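Children's Shoe Racks and Entryway Pieces
Villalobos Showroom, Mivdale

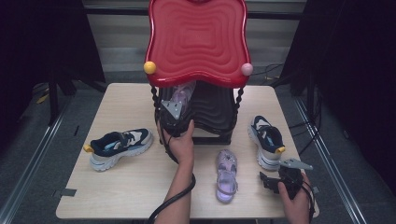

Two-tier children's rack, red top and black lower tier, with shoes in two sizes.

Most of the small pieces in the Villalobos range are on display in the front room of the Mivdale store through November. This gallery covers the children's racks and the details people ask about by phone. All of the racks are sold assembled. Colors vary by delivery, so call first if you need a certain one.

Top panel
Glossy red with raised wavy rings and a scalloped outline like a flower. The ridges collect dust and grit. A soft brush and dish soap will clean them.

Front knobs
Round ball knobs trim the two front corners, yellow on the left and pale pink on the right. Replacement knobs are kept at the counter and come in the same two colors.

Lower tier
Black, with the same rippled surface as the top. Twisted spiral legs stand at the sides. Small shoes and sandals go in here. The space is low, so high-tops and winter boots should go on the floor next to the rack.

Lavender-pink shoes
Child's size, with thin straps, a jelly-like sole and a small decoration on the toe strap. We use these for display and they are not for sale.

Navy and white sneakers
Chunky white soles, light gray panels and yellow heel tabs. We keep a larger pair like this on hand so that parents can compare sizes before choosing a rack.

Placement
The rack can stand on a table or bench while you sort shoes, but it is meant for the floor. Leave 8 inches in front of it so a child can reach the lower tier. Felt pads for wood floors are sold separately.

Ordering
The two-tier rack is item 716 in the Hillent catalog. Delivery inside Mivdale is free on orders over $270. Outside town, orders ship through Praltel and can be tracked from the order page. Unused racks can be returned within 30 days with the receipt.

The showroom is closed on Tuesday. Parking is behind the building, and the rear door is open during store hours.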